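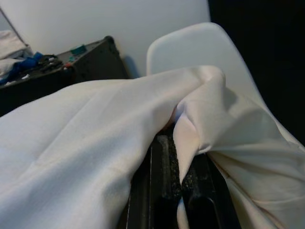

December. Entry for the linen and small furnishings register, Ornel House, Hurkgate.

Work began at the usual hour in the side room on the ground floor. The heating had been left low overnight and the first part of the morning was given to correspondence. A letter was received from Engebretsen regarding the outstanding delivery of pillowcases, which is now promised for the new year. A reply has been sent, asking that the order number, 2843, be written on the outside of every parcel. The last delivery came without it and was held at the front desk until the afternoon.

The remainder of the morning was set aside for white cloth. It has been the practice of this house to keep all plain white pieces together, whatever their use, and the result is a cupboard in which nothing can be found without taking out everything above it. It was decided in the autumn that each piece should be opened, looked over on both sides for marks and thin places, and folded again to the house pattern. Progress has been slower than was hoped. The cloth creases as soon as it is gathered up, and a fold made in haste has to be made again.

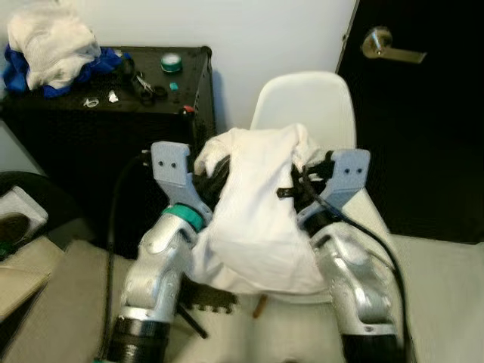
The white moulded chair has proved more suitable for this work than the long table, which is required for the post. A cloth may be laid against the shell of the chair while its edges are found, and the smooth surface does not catch the threads. It is recommended that one such chair be kept in the side room throughout the winter and not be taken back to the dining hall after meetings.

By noon 19 pieces had been entered in the register. Two were put aside for mending and one, badly worn along the hem, was passed to the cleaning store. The Nernel soap flakes were found to be nearly finished, and a further box has been requested. The ledger sheets supplied for the year allow for 1000 entries and there is ample room left.

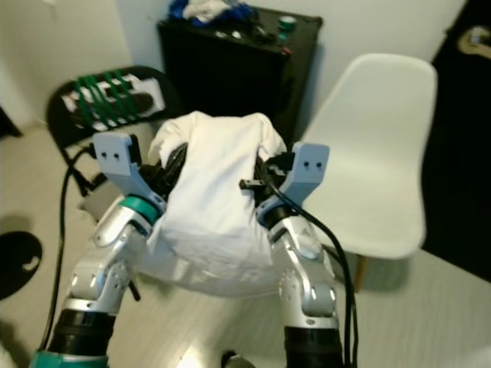
A question was raised after lunch as to whether towels should be listed separately from sheets. The present register makes no distinction, and anyone reading it is obliged to guess from the measurements. Separate headings will be ruled from page 31 onwards. The earlier pages will stand as they are.

The room was closed at half past four. The key has been returned to its hook and the unfinished cloth will be taken up again in the morning, starting with the lower shelf.

Ornel House, Hurkgate | Contact the Register Office | © Ornel House. All rights reserved. | Back to top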